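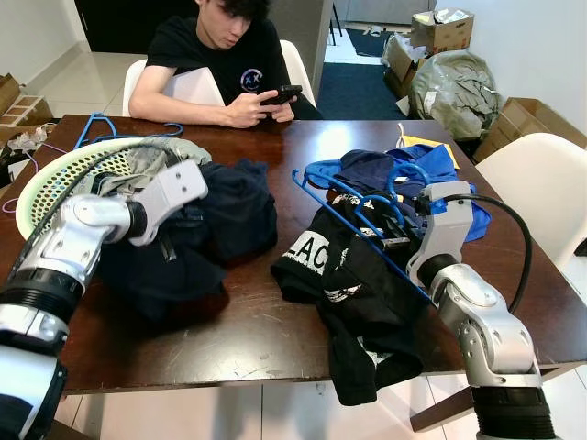 Most of my time this month went into the layer between the policy and the joint controllers, the part I had been calling "just a buffer" in earlier posts. It is no longer just a buffer, so I should write down what changed in Vustgate before I forget the details.

The old arrangement: the policy emits a chunk of 50 actions per arm, the executor plays them at 25 Hz, and a new chunk is requested when the current one is half used. When the new chunk arrives, the executor drops what is left of the old one and starts on the new one at index zero. That is wrong in an obvious way. By the time inference finishes, the arm has moved, and index zero describes a place it has already left. On rigid pick and place you get a small twitch and can ignore it. With a garment in one gripper and a hanger in the other, the twitch goes into the cloth, the cloth swings, and the next observation contains a shape the policy has seen very little of.

The first fix was to timestamp the observation at capture and skip ahead in the new chunk by the measured latency. I had been stamping at receipt. The difference was 3 control ticks on the wrist cameras and less on the head camera, so the two views disagreed with each other as well as with the joint states. If you run Keskin as your transport, check which clock you are getting. The default header time is the receiver's.

The second fix was blending. I tried a linear ramp over the overlap and kept it. Averaging is fine for joint targets that are close together. It is bad when the two chunks disagree about which fold to grab, as the average of two grasp points is a point between them with no cloth edge in it. The executor now compares the chunks over the overlap and, past a distance threshold, finishes the old one and asks again from a standstill. This costs a visible pause. I prefer the pause.
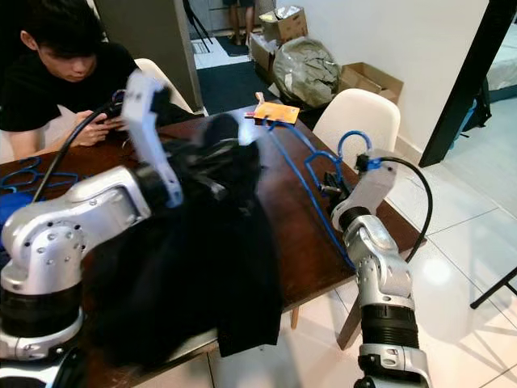
Gripper commands are excluded from blending entirely. A half-closed gripper on a thin plastic hanger is the worst of the available states, and a ramp spends several ticks in it. Each gripper channel goes through a hysteresis band with a minimum hold time, and the two arms are handled separately. I had them sharing one hold timer until I read my own code again.

The planner side is still Bretberg, used only for self-collision between the arms. It checks each chunk before it is queued. Cloth is not in the collision model and I have no plans to add it. Hangers are not in it either, and that one bothers me more: a held hanger extends the gripper by a fair distance, and the checker will pass a chunk in which one arm sweeps straight through it. A fixed padding box, enabled whenever the gripper width reads as "holding something thin", is next on the list.

Logging. Every executor decision (skip, blend, finish, re-request) now goes into the episode file next to the actions. I replayed 517 logged chunks through the new code offline and diffed the output against what the old executor had sent. The largest differences were all at chunk boundaries, as expected, except for one group in the middle of chunks that came from a unit error in the wrist roll limit. It had been clamping too early since the Sastton driver update in December.

Still open: the distance threshold is one number for all joints, and the wrist deserves its own.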